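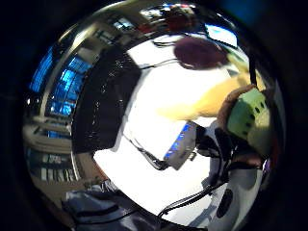
Wrist camera view, chrome ball, monitors bent along the left side

Wrist camera fits a circle to the whole room
posted in May by netano_owner

Running the Fesach tracker on the camera feed. It should find the rim of the ball and hand the center to the planner. Instead it locks onto the big white patch in the reflection, or the blue screens, and the planner chases those with real commitment. Raised the edge threshold to 90, no change. Any ideas?

listau_dan
Matte spray. Next.

Todorova
Spray works if you're allowed to spray it. If you aren't, stop feeding it every edge it can find. The border outside the ball is nearly black, so scan inward from the corners and keep the first strong edge on each ray. Throw out rays that disagree by more than 12 pixels, then fit. Set min_radius high too, the default is 2 and it will believe anything.

pixelmoth
Mine did this and I restarted it 2 times. Still does it.

Filed under: Perception > Shiny things
Contact | © Listau Help Boards | Back to top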